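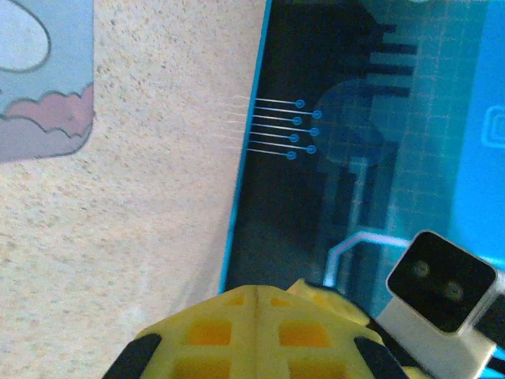 Semcombe puts out new wrist-view planner, grasps get replanned mid-move

The controls group at Semcombe pushed version 20 of its grasp planner to all benches this month, and the short version is that the arm no longer decides everything before it starts moving. Old planner took one look, picked a grasp, went. New one keeps looking on the way down and can change its mind until the fingers start to close.

Release is called Rellatau. Same name as the old branch, which has already confused people. If your bench says Rellatau but the version line has no number after it you are on the old one, update.

What changed. The wrist camera feed now goes straight into the pose estimator instead of waiting for the overhead view to catch up. Image handling was moved over to Kornia, so resizing, undistortion and color correction all run on the GPU with the model. That alone took the perception step from 200 milliseconds to 110 on the bench machines, says Loukia Kyriakidis, who wrote most of it.

"We were copying every picture back and forth between the card and main memory four times," she said. "Four. I drew it out on paper for a review in January and was embarassed."

The planner itself is the bigger piece of work. It holds a short list of candidate grasps and rescores them each time a new pose comes in. If the leader changes, the path is blended over to the new one, no stop in the middle. Vangelis Nikolaidis did the blending and says it took three tries. First version was smooth but swung wide near the table. Second one was tight and tripped the joint speed limits. The third is what shipped.

Flat things are still the trouble. Cards, thin mats, anything lying flush with the surface it's on. Depth is noisy that close to the table, and the estimator will sometimes take a printed shape for a raised edge. Shiny panels with lines and grids on them are just as bad, maybe worse, the matcher finds corners everywhere and trusts them. The team has been feeding it more views of busy printed surfaces and the score is better but not good. Kyriakidis wants a separate check that asks whether an edge moves the way a real edge should as the wrist moves. Printed lines shouldn't shift against what's next to them. That's planned for the next release, no date.

In the bench trial the group ran 200 picks with each planner, same objects, same starting layouts. Dropped picks went down. Ningsih Sopacua, who ran the trial, wouldn't give one overall number because she thinks the object set was too easy, and says she'd sooner publish the logs. They're on the shared drive under the trial folder with a readme. She does say the gain was mostly on objects that got nudged during approach, which the old planner could do nothing about.

Failures got sorted by hand into perception, planning and contact. Contact is now the biggest pile. With soft fingers the pose can be right, the path can be right, and the object rolls out when the fingers flex. No model of finger flex in the planner yet. Rafail Kokkinos has a rough one running in simulation and says it's too slow to use live.

Tooling also got some work. The replay viewer now lines up the wrist images, the candidate list and the joint trace on one time bar, so you can scrub to the moment the planner switched and see what it was looking at. Kokkinos built it over a couple of weeks because he was sick of having three windows open. Bookmarks work. Export to video does not, or does but the colors come out wrong. Known bug.

Not everybody is happy about the replanning. Nuala Ó Dubhghaill, who looks after bench safety, asked for a hard cutoff close to contact, after which the arm commits or backs off and nothing else. She got it. It's on by default, and the distance is in the config file under commit_range. Please don't set it to zero to see what happens. Someone did that already.

"I have no problem with a robot changing its mind," Ó Dubhghaill said. "I have a problem with it doing that a finger's width above the table."

The Chrysikopoulos bench gets the update last, its controller is an older model and the driver needs a patch first. Until then it stays on the old planner and results from it shouldn't be be mixed in with the others.

To update, pull the release branch, rebuild, and redo the wrist camera calibration. Old calibration files will load without any warning and give you a pose that's off to one side. A version check is coming. Allow time for the first start too, the model gets compiled for the card and the console sits there looking dead. Leave it alone.

Bug reports go to the tracker, with the replay file attached. Reports with no replay file will get asked for one.

Related
Wrist camera calibration: the short checklist
Replay viewer bookmarks, how to share them
Joint speed limits changed on two benches
Old planner logs moving to archive

Contact the newsdesk | Copyright Semcombe | Back to top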